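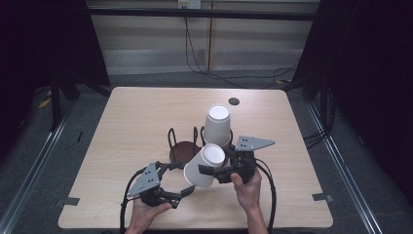 Black wire cup stand with two white paper cups, one in the ring and one held just in front of it.

Shop > Table and Counter > Cup Stands > Gallery

Plilliletti Cup Stand

The Plilliletti is a small wire stand for paper cups. Wedby has carried it since 2015. The wire is black and the dish is dark brown. The ring is on the right and the dish is on the left, with two upright loops at its back edge. Most customers buy it for a coffee corner at work or for a side table at home.

The table in the photo has a light wood-grain top. Black wire shows up well on a pale surface like this. On a dark counter the stand is harder to pick out, and some people prefer it that way.

The ring

The cup drops in from above and stays upright. Plain paper cups in the common hot drink sizes fit. Very narrow cups lean a little. If you use sleeves, put the sleeve on after you take the cup out, or it will catch on the wire.

The dish

People use it for sugar packets, tea bags or wrapped cookies. It wipes clean with a damp cloth. Do not put it in the dishwasher.

The loops

These are part of the frame and do not come off. Pick the stand up by the wire and keep one hand under the dish if there is anything in it.

Cups

Any plain paper cup of the right size will do. We sell white ones from Plotex in cartons of 1000, and the Khokhar ones in smaller packs for home use. Both are stocked all year. Store them mouth down in a dry cupboard once the sleeve is open.

Ordering

Item number 153. Stands ship in a flat box with 2 to a box, and we do not split boxes. Orders placed before noon go out the same afternoon. The next delivery from the maker is due in February, so large orders may have to wait until then.

Page by Cauã Teixeira. Questions about sizes can go to the shop desk.

Contact | © Wedby | Back to top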